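# batista-notificacoes

Dados e modelos de texto para quem tem de avisar clientes de que os dados deles foram dar um passeio. Mantido pela Batista, usado internamente pela Benley e, com menos entusiasmo, pela Tondwood.

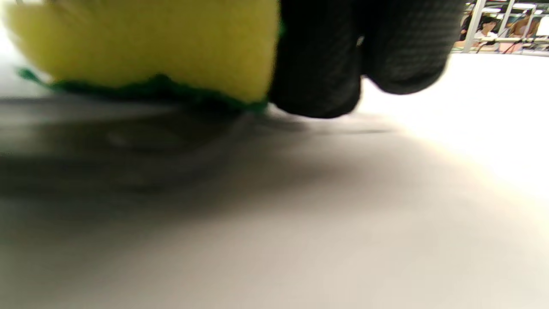 ## O que há no repositório

- `avisos/` – 70 cartas de notificação de violação de dados pessoais, anonimizadas e em português europeu
- `etiquetas.csv` – uma linha por carta: tipo de incidente, canal, tom, número de rascunhos
- `modelos/` – 14 modelos prontos a preencher
- `lint/` – um script que assinala frases como «levamos a sua privacidade muito a sério» no primeiro parágrafo

## Campos de `etiquetas.csv`

| Campo | Tipo | Notas |
|---|---|---|
| `id` | texto | sem significado, não procurem |
| `incidente` | categoria | `email_errado`, `ransomware`, `portatil_perdido`, `outro` |
| `canal` | categoria | carta, email, SMS |
| `tom` | 1 a 7 | 1 = pede desculpa; 7 = o cliente fica a pensar que a culpa foi dele |
| `rascunhos` | inteiro | inclui os que o jurídico devolveu sem comentários |

A categoria `outro` é maior do que devia. Aceitamos propostas para a dividir, de preferência com menos de 1000 palavras.

## Utilização

```
python lint/verificar.py modelos/email_errado.md
```

O script sai com código 1 se encontrar um eufemismo. «Acesso indevido» passa; «situação pontual de partilha alargada» não. A lista está em `lint/eufemismos.txt` e cresce a cada incidente.

## Limitações

As cartas vêm quase todas de empresas pequenas. Não há nenhuma do sector da saúde. O campo `tom` foi anotado por uma só pessoa, num mês de dezembro, e nota-se. Os modelos não dispensam aconselhamento jurídico nem tratam da comunicação à autoridade de controlo, que tem prazos e formulário próprios.

O conversor para o formato da Nustness está parado. Funciona se o ficheiro não tiver acentos – o que, em português, limita um pouco.

## Licença

CC BY 4.0 para os textos, MIT para o código. Última revisão: 2025-12-21.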